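Review: Holovko R2 steering wheel and pedal set, after one season of club track days

I drive a small front-wheel car in a club series for amateurs, and between the meetings I practice at home on a simulator. For a long time I used an old wheel with a belt inside, which I bought second hand from a man in my paddock. In May the belt began to slip, and I decided to buy something better before the second half of the season. After much reading I chose the Holovko R2 set. It includes the base with the motor, a round wheel, and two pedals. I paid 400 for it in a sale, with delivery. The third pedal, for the clutch, costs extra and I did not take it.

I should say first what kind of driver I am, because a review depends on this. I am not fast. At the Bolside circuit I am usually in the middle of my class, and my aim with the simulator is to learn the braking points and keep my hands calm. If you race online every evening against very quick people, you may need more than I need.

Unpacking and mounting

The box is heavy and well packed. The base has four threaded holes on the bottom, and there is also a clamp for a desk. I tried the clamp for two evenings. It holds, but when the force is set higher than the middle, the desk itself begins to move and the monitor shakes. After this I mounted the base on a Stalow folding stand, which I already had, and the holes matched with no drilling. The manual says that the bolts are included, and they are, but they are a little short for a stand with a thick plate. I bought longer ones at a hardware store.

The pedals have rubber feet, and on my floor they still slide under hard braking. I have put the pedal plate against the wall with a piece of wood between them. A real rig with a seat solves this problem, of course, but I live in an apartment and the stand must go away when I finish. 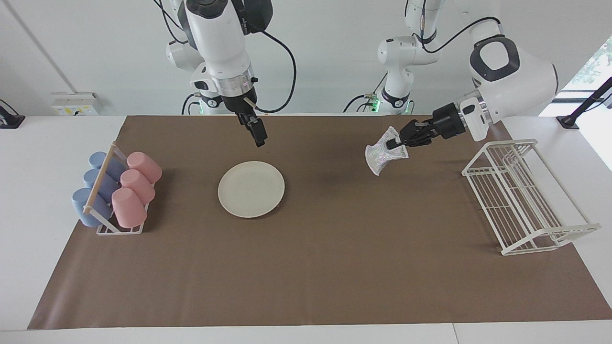

Force feedback

The motor is direct, without a belt, and the difference from my old wheel is large. With the old one I felt a general heaviness in a corner, and then it became light when I had already lost the front. With the R2 I feel the front tires begin to give up a moment earlier. In the long right-hander at Bolside, in the simulator, I could learn to wait with the throttle until the wheel became heavy again. Then I did the same in the real car on a Friday test day and it helped me. I cannot say how much in seconds, as I changed the tires on the same weekend.

The strongest setting is too much for me. After a stint of half an hour my forearms were tired and I started to make mistakes. I now use a bit more than half of the force and add a small amount of damping in the software. In this setting the wheel is quiet on the straight and still tells me enough about the curbs.

There is one thing I do not like. In very slow corners, such as a hairpin, the force has a slight grain, as if there is fine sand inside. It does not disturb the driving, but one can feel it with bare hands. With gloves I do not notice it. I asked in the Holovko support forum and received the answer that it is normal for this motor and that a later software version may reduce it. Two updates have come after that and for me the grain is the same.

The wheel rim

The rim is covered with a synthetic material that looks like suede. It feels good when it is new. After a season the left side, where I hold it most of the time, has become shiny and a little hard. I clean it with a soft brush, as the manual recommends, and this brings back the surface for some days. If I bought it again, I would ask for the rubber rim, which is less beautiful and probably more practical.

The shift paddles are metal and have a clear click. My neighbor downstairs has not complained, but my wife can hear them from the next room with the door closed, so I do not practice after ten at night. The buttons on the wheel are small. I use only five of them, and I had to put a drop of paint on the one for the pit limiter in order to find it quickly.

Pedals

For me the brake is the best part of the set. It measures the pressure of the foot and not the distance, like in a real car with a firm pedal. In the beginning I locked the front wheels in each heavy braking zone. It took about 200 laps until my foot understood, and now I would not go back to a spring pedal. You can change the stiffness with small rubber rings, which go on the shaft behind the pedal. You need only a hex key for this, and the job takes a few minutes. I use the two hardest rings together.

The throttle is ordinary. It has a long travel and a light spring, lighter than in my car, and there is no way to adjust this except in the software. 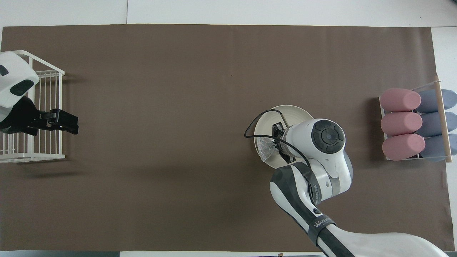

I also tried the set with thin racing shoes and with socks only. With socks the edge of the brake plate becomes unpleasant after some time. With shoes it is fine, and the feeling is closer to what I have in the car. The pedal faces can be moved left and right by loosening two screws, so I could place the throttle close enough to touch it with the side of my foot when I brake and shift down. On my old pedals this was not possible.

Software

The program for the settings is simple and works well with the simulator that our club uses for its winter league. You can save a profile for each car. I have one for my own car and one for the rear-wheel coupe that I rent sometimes for fun. Once, after an update, the profiles were gone. I had written the values in my notebook, so I lost only ten minutes, but I advise you to do the same. The English translation in some menus is strange. For example, there is an item "soft stop rigid," and I needed to try it to understand that it sets how hard the wheel stops at the end of its rotation.

Compared with the Zultden

Amparo Tamayo, who races in the same class as me and finishes in front of me more often than I like, has the Zultden wheel, and we exchanged our sets for a week. The Zultden is smoother in the hairpins and the rim is of better quality. It is also more expensive, and its pedals have a brake with a spring, which I found worse than mine. She said the opposite about the force: mine seemed to her too nervous over the curbs until we added more damping. She kept the Zultden base and is now thinking about the Holovko pedals, which are sold separately. The two can work together if both are connected to the computer by their own cables.

Problems in one season

One time the base turned itself off in the middle of a league race, on a warm evening. The metal on top was hot to the touch. I had pushed the stand close to a curtain, and perhaps the air could not pass. I have kept a free space behind it from that time and it did not happen again. A plastic cap on the back of the rim also came loose, and I fixed it with a small piece of double-sided tape. The seller offered a new cap, but I would have had to send the whole wheel, and I did not want to be without it before the last two meetings.

Who should buy it

I can recommend the R2 to a club driver who wants to practice braking and car control at home and who has a stable place to put it. With a light desk, count also the price of a stand. If you mainly want comfort and a quiet room, look at the Zultden or something similar, and try it before you pay if a shop near you has one connected.

My rating is 4 out of 5. I take away one point for the grain at low speed and for the rim that becomes shiny too early. I plan to order the clutch pedal in the winter and will add some lines when I have driven with it.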